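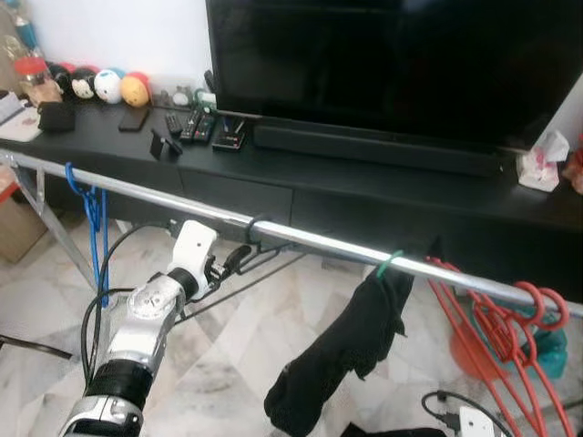 A Robot That Helps With the Laundry

By Judite Marinho
Saturday, March 6, 2021

Print this page | E-mail this story
Shares: 304 | Comments: 2

Laundry is a job with a lot of steps. Somebody has to gather the dirty clothes, wash them, hang them up, wait for them to dry, take them down and put them away. A washing machine does one of those steps. People usually do the rest.

A company named Gidora, in the town of Stonville, wants to change that. It rents out a robot arm that works at a clothes rack. Families can keep it at home for a month and then send it back. The service is called Grekgate.

What does a robot arm do?

A robot arm is a machine that moves a little like your own arm. It has joints, which are the places where it bends. Your arm has a shoulder, an elbow and a wrist. A robot arm has joints too, and inside each one is a motor. When the motors turn, the arm moves.

At the end of the arm is a gripper. The gripper does the job of a hand. The one on a Grekgate arm has small black fingers that open and close. It does not have a palm or a thumb. You can try to feel what that is like. Put one hand behind your back, and use only the first finger and thumb of your other hand to pick up a sock. Now try to hang the sock on a rack. It takes longer than you would think.

Why is laundry hard for a robot?

Robots have worked in factories for many years. In a factory, the parts are often hard and always the same shape. A robot can learn where a metal part will be and pick it up in the same way every time.

Clothes are different. A sock can be flat, folded, rolled up or inside out. When you lift it, it changes shape. If you let go, it may land in a new shape again. Engineers call things like this "soft objects," and they are some of the hardest things for a robot to handle.

A drying rack has its own problems. The bars are thin and shiny. Shiny metal reflects light, and that can confuse a camera. Hangers are tricky as well. When several of them hang close together, their hooks and shoulders overlap, and the robot has to work out where one hanger stops and the next one starts.

Then there is the rest of the room. At home, a rack may stand in front of the TV, next to toys, bags and remote controls. The robot has to tell the laundry from everything else. A stuffed toy is soft, and so is a sweater, but the toy should stay where it is.

How does it learn?

Asmaa Hamdy is an engineer at Gidora. Her team shows the robot how to do a job many times. A person guides the arm while the computer records each move. The team recorded 1415 tries at moving clips, socks and hangers on a rack. In 536 of them, something was dropped. The team kept those tries too.

"The drops are useful," Hamdy says. "The computer compares them with the good tries and looks for what was different."

The computer looks for patterns in the recordings. After that, the robot tries the job without a person guiding it. If it makes the same mistake again and again, the team records more examples of that part.

What do you get with the service?

The arm comes in a large box with its computer and cables. A Gidora worker named Bouzid brings it to the house, sets it up and shows the family how to turn it off. There is a red stop button on the computer box. Everyone in the house should know where it is, and that includes children.

The arm is slow. Hanging one sock can take it as long as it takes you to hang several. It also stays in one place, so a grown-up has to bring the rack to it. It can't iron, and it can't match socks that look almost the same. Gidora hopes to add shirts in November.

Rules for being near a robot arm

Stay out of its reach while it is moving. Don't hand it things or pull on clothes that it is holding. Keep hair and loose sleeves away from the joints. Pick up toys and cords from the floor before it starts. If something looks wrong, press the stop button and tell an adult.

Words to know

Joint: a place where an arm bends or turns.
Gripper: the part of a robot that holds things.
Motor: a machine part that uses power to make something move.
Soft object: a thing that changes shape when it is picked up, such as a towel.

Try this at home

Ask a grown-up for a sock, a clothespin and a hanger. Write down every step needed to clip the sock to the hanger. Give your list to a friend and ask your friend to do only what it says. If you left out "squeeze the clothespin," add it to the list and start over.

Print this page | E-mail this story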